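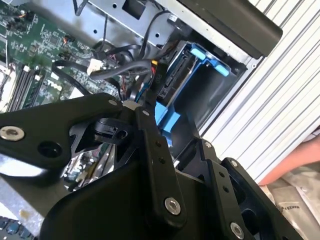 Stella Mugo maintains that a fragrance load printed on a soap base label is a promise, and that a buyer who follows it should get a bar that holds its scent. I disagree, although I understand the complaint.

Home Soap Bath Candles Opinion Contact

A load figure is a ceiling for the base. It says how much oil the base will carry before it sweats or goes soft, and it says very little about how the oil will behave. Vanilla-heavy blends discolour. Citrus oils fade within weeks at any dose. Neither fault belongs to the base.

My objection is to how the figure is presented. Walten prints a single maximum on its clear glycerine base and gives no pouring temperature beside it. I made 24 bars from one 865 g block in April, half poured hot and half left until a skin began to form. The hot pours smelled weaker on unwrapping. Same oil, same dose, same moulds. A label with a temperature range would have been worth more to me than the maximum.

Varghese does this better. Its sheet lists a pouring range, a rest period and a note on alcohol spray - dull reading, and I use it every time. The base itself is ordinary. It lathers a little less than I would like in hard water and goes cloudy if reheated twice.

Naomi Kioko wrote to me that hobby buyers will not read a data sheet. Some will not. They are still owed one, particularly where skin limits for the fragrance oil are lower than the load the base can hold. Those are separate numbers set for separate reasons, and printing only the larger one on the front of the tub is poor practice. I would put the skin limit first and set the load figure in smaller type underneath.

30 comments 76 shares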